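Home | Products | Laundry | Press | Stockists | Contact

Brutach Releases Lernar Shelf Insert for Detergent Bottles

2019-03-05 – Brutach, a manufacturer of fittings for laundry rooms and utility closets, today released the Lernar shelf insert, a tray that holds liquid detergent bottles on their sides with the back label facing out. The insert fits cabinets with a clear inside width of 600 mm or more and needs no tools to install. It ships this month through Dakamier and selected hardware dealers.

Detergent bottles are usually stored upright in a row, front label out. The front label carries the brand and the scent. Dosage, net content, manufacturer address and the barcode are generally on the back, in small type, and reading them means taking the bottle down and turning it. In shared laundry rooms, where the person doing the wash may not be the person who bought the detergent, this happens several times a day.

The Lernar insert has a row of shallow cradles set at an angle to the front edge. Each cradle is 100 mm wide and accepts flat-sided and oval bottles as well as round ones. A raised lip 80 mm from the rear wall stops the bottle from sliding back when the cabinet door is closed. The cradles slope slightly so that the cap end sits higher than the base. Bottles with a pour spout should be stored with the spout facing up and the cap fully closed.

"We began with the label and worked outward to the tray," said Miroslava Boiko, head of product design at Brutach. "Printed text on a household bottle follows the long axis or the short axis, and sometimes both on the same panel. A straight rack favors one of them. With the cradle at an angle, either one can be read by tilting your head a little."

Design work started in the laundry room of the Mwaipopo residence, a student building with residents from several countries. Many of the bottles kept there are labeled in one language only, including Chinese. Brutach staff recorded the position of the main label items on each bottle and found that net content was often printed in the largest type on the back panel, while usage directions were set in tight rows that could not be read at arm's length. The barcode was the item most often hidden by a neighboring bottle.

Residents entered 921 bottle retrievals in a log sheet during the trial, which ended in November. The log was used to set the cradle spacing and the height of the front rail. An early version had a taller rail that covered the lower part of the label, and this was cut down before tooling.

"People grip a bottle where the molding tells them to, by the raised dots or the handle," said Dennis Obura, who managed the trial. "The first tray put that part against the wall. We turned the cradles around and the complaints stopped."

Each insert comes with a set of blank write-on strips that clip to the front rail. They are intended for an opening date, a room number or a translated dosage line. The strips can be wiped clean with rubbing alcohol. Adhesive labels placed on the bottle itself are not recommended, as they tend to cover printed directions and safety text.

Specifications

Material: molded polypropylene, white or gray
Minimum cabinet width: 600 mm
Cradle width: 100 mm
Lip distance from rear wall: 80 mm
Fastening: four rubber feet, no screws
Cleaning: warm water and mild soap, not suitable for dishwashers

The insert can be used on an open shelf if the shelf is level. It should not be mounted above a dryer vent. Bottles with a cracked cap or a damaged neck should be kept upright in a separate container. Powder boxes and soft refill pouches do not fit the cradles – a separate insert for pouches is in development and no release date has been set.

Brutach has also published a one-page shelf guide, written by Yuzhen Su, that shows where to look for net content, phosphate statements and product standard numbers on bottles labeled in Chinese. The guide covers characters commonly found on detergent packaging, among them 净含量 (net content) and 合格 (passed inspection). It can be printed at letter size and is free to building managers on request.

About Brutach
Brutach makes shelf inserts, drip trays and drying rails for homes and shared buildings. Its products are distributed by Dakamier.

Press contact: Nafula Were, Brutach press office

Comments (4)

Wycliffe Swai
Does the lip come off? My cabinet has a water pipe along the back wall and I would need to trim that section.

Brutach Press Office
The lip is molded as part of the tray and can't be removed. It can be cut with a fine saw, but we can't replace a tray that has been cut.

gridley_laundry
I manage a coin laundry with a lost-and-found shelf of half-used bottles. Sideways storage worries me with the older caps, so I'd want a drip tray under it. Is there one in the same size?

T. in unit 4
Would like the guide in Korean too. The net content line is easy enough, for instance 净含量:800克 is 800 grams, but the small rows of directions are where I get stuck, and my phone does a poor job with black print on an orange bottle.
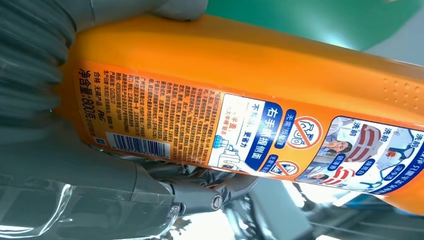
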